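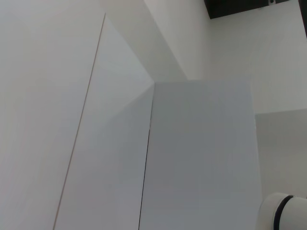

What makes a card-driven game different from any other game with cards in it? In a card-driven game, each card gives you a choice between playing the event printed on it and spending its points on ordinary moves, and you can't have both.

That choice is what I want us to spend this week on. We'll use Sundent, because it's short and the deck is small enough (92 cards) that you can learn its moods in a couple of evenings. If you took my intro course you've already met Ulletti, which works the same way but hides it under a lot of supply rules. I love Ulletti! It's just a terrible place to start.

Some terms before you play:

Event: the text at the bottom of the card. Once played, most go to the discard pile. The ones with a star leave the game for good.

Points: the number in the corner. Spend them on marching, building or talking to your neighbors. Leftover points are lost, and people forget this every year.

Hand: you hold 2 cards in the solo game. It feels mean at first, then it starts to feel very mean.

The solo player in Sundent runs the river towns, and the deck runs everybody else. So when you skip an event that hurts you, look at whether it goes back in the discard pile. If it does, you'll see it again after the reshuffle, probably in winter, when you can least afford it. I've lost whole games to one flood card I kept dodging.

For next time, play the first 20 turns of the short scenario and keep a log (card, event or points, one line on why). Messy is fine. Then read the Naltus rulebook, just the part on reshuffles, and compare. Naltus never removes a card, so its late game feels quite different, and I'd like to hear what you make of that.

Wouters is on the shelf too if you want something longer. Bring your log, even if you lost on turn 2.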